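Sala grande da Senon ganha arrumação de outubro e reabre com mais lugares

Quem passou pela Senon numa destas manhãs de outubro deve ter estranhado o vaivém no rés-do-chão. A sala grande, aquela que quase toda a gente do bairro Lavunau já usou para uma reunião, um lanche ou uma tarde de trabalho emprestada, entrou finalmente em arrumações – e olhem que já se falava nisto desde antes do verão! A conversa arrastou-se por vários meses, entre mudanças de ideias sobre as mesas e uma discussão bastante animada sobre o destino das cadeiras, mas lá se marcou o dia e meteu-se mãos à obra.

O trabalho começou logo de manhã, com o teto todo iluminado e muita gente de pé de um lado para o outro, entre cabos, extensões e recados dados de uma ponta à outra da sala.

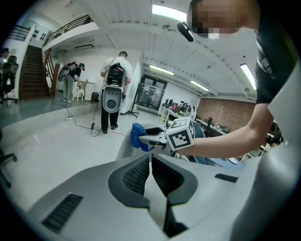 Cadeiras primeiro, mesas depois

Folasade Anozie, que coordenou os trabalhos, preferiu começar pelos assentos. Explicou-nos, com a paciência de quem já repetiu a mesma coisa muitas vezes, que uma sala deste tamanho se organiza a partir do sítio onde as pessoas se sentam, e que o resto vai atrás. As cadeiras de escritório pretas, com rodas, ficam reservadas para as zonas de trabalho. As outras, mais leves e fáceis de levantar, servem para as mesas de convívio e podem mudar de sítio conforme a ocasião. Ao todo, a sala passa a ter 59 lugares sentados, contra os 40 que tinha até agora, e isso vai fazer muita diferença nos encontros da associação Danladi, que costumavam acabar com gente encostada às paredes.

Também se pensou na mesa das refeições, agora coberta com uma toalha azul, onde a loiça pode ficar à mão de quem chega.
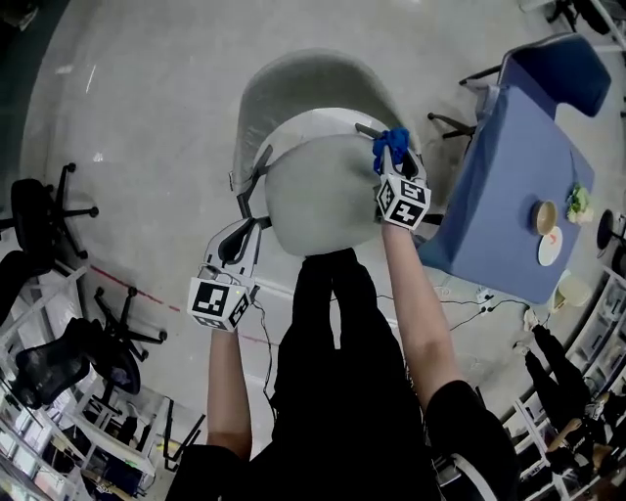 Arrastar cadeiras ficou proibido durante as arrumações, e a regra vai manter-se daqui para a frente. O chão claro é bonito, dá imensa luz à sala, mas mostra tudo, e a Folasade faz questão de que cada cadeira seja levantada e pousada com jeito. As estantes brancas foram outro assunto demorado: decidiu-se que guardam apenas o que se usa todas as semanas, e que o resto segue para o armazém da Herex, a empresa vizinha, que ofereceu um canto para as caixas durante cerca de 90 dias (um gesto muito simpático, diga-se, e que poupou umas boas dores de cabeça).

Ficou para o fim a limpeza, com panos de microfibra para as superfícies e para os braços das cadeiras. A recomendação é passar o pano em seco sempre que se puder, e lavá-lo à parte, sem amaciador, para não perder o pelo.
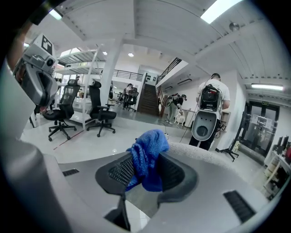 Quem quiser usar a sala precisa de marcar?

Para grupos com mais de seis pessoas, pede-se marcação na receção da Senon, de preferência de véspera. Os grupos mais pequenos podem simplesmente aparecer e ocupar uma mesa livre, deixando depois as cadeiras no lugar e a toalha sacudida. As marcações para as tardes já estão abertas, e a receção atende até às seis.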